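Grustudville Family Learning Room
Progress report to the Chidiac Fund, 18th May
Prepared by Tala Awad

The parenting course in Pedthorpe is now past its halfway point. We enrolled 13 families and 11 are still attending. One moved out of the area and one stopped when a work shift changed.
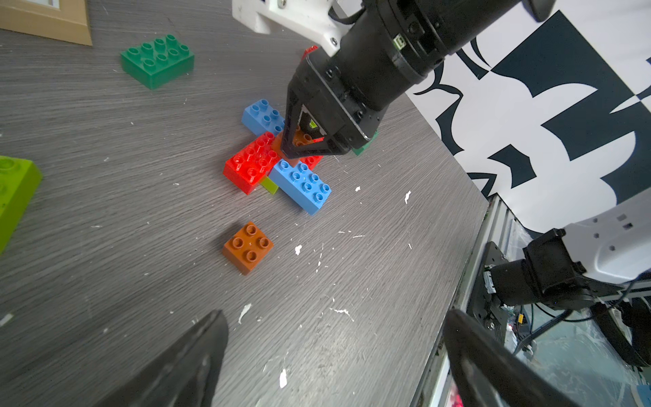 Sessions cover bedtime routines, reading aloud and handling arguments between siblings. Reading aloud has had the best response -- several parents asked for a second evening on it, and we have added one in June.

Spending is close to plan. Printing cost more than expected, and we covered it from the refreshments line. Roughly 6 percent of the grant is uncommitted.

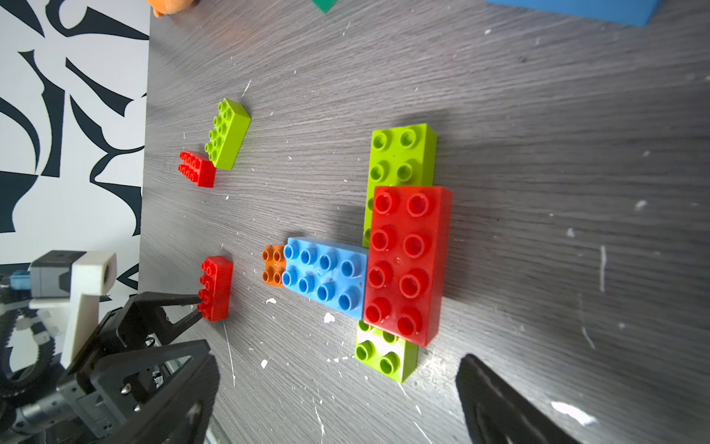
Liam Kavanagh has finished four of the home visits. The rest are booked. His notes will come with the final report, with names removed.
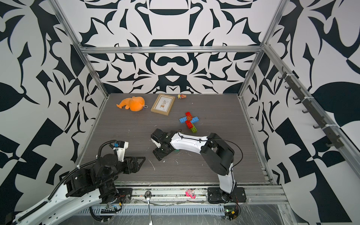 The parent handbook is still behind schedule. The text is done, but the cover is not agreed. Flosik, who are doing the layout, sent a plain version that parents found dull. We have asked for something closer to the black-and-white leaf shapes on the walls here, which would also print cheaply. We expect a proof before the extra session.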